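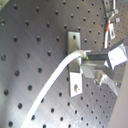 Board surface with an upright bracket plate and a white cable.

Nendau Breadboard, Dark Gray

A metal optical breadboard with a regular grid of threaded holes over the working surface. It sits on a bench or a table frame and takes posts, plates, stages and brackets wherever there is a hole to bolt into. The finish is dark gray with a soft sheen. It will pick up light scratches and smudges from parts being slid across it, and these do not affect mounting.

Sizes and weight

The Nendau comes in one width, 300 mm, and two lengths. The short board weighs 19 lb and can be lifted by one person. The long board should be moved by two people, one at each end. Both are 24 mm thick. Rubber feet are included with the short board only. For the long board, order the Gindel foot set separately.

Mounting

Thread screws in by hand for the first few turns, then finish with a hex key. If a screw binds, back it out and blow the hole clear before trying again. Do not use power drivers. Screws that are too long will bottom out in the hole before the part is clamped, so check the length against the thickness of your bracket plus a washer.

Brackets with a slotted foot can be shifted a little after the screw is started – useful when the part you are holding has to line up with something already fixed. Plates with a single round hole near the top are meant to carry a light part at that height. Brackets are not included with the board. The Ekanlow bracket range fits both lengths.

Cables

Leave enough slack for a wide bend where a cable passes over a bracket. Thick cables pull on light mounts, so tie them down to the board close to where they come in. Adhesive clips hold poorly on this surface. Screw-down clips work better and can be moved.

Cleaning

Wipe with a lint-free cloth and isopropyl alcohol. Avoid abrasive pads and anything with ammonia in it. Holes collect dust and metal chips over time – a vacuum with a narrow nozzle gets most of it out. Plastic hole plugs are sold in bags of 300.

Ordering

Short boards are kept in stock. Long boards are made to order and ship on a pallet from the Dijkstra warehouse. Check the crate for damage before signing. Returns are accepted on unused boards in the original packing.

In the box: breadboard, 2 hex keys, 24 cap screws with washers, feet (short board only).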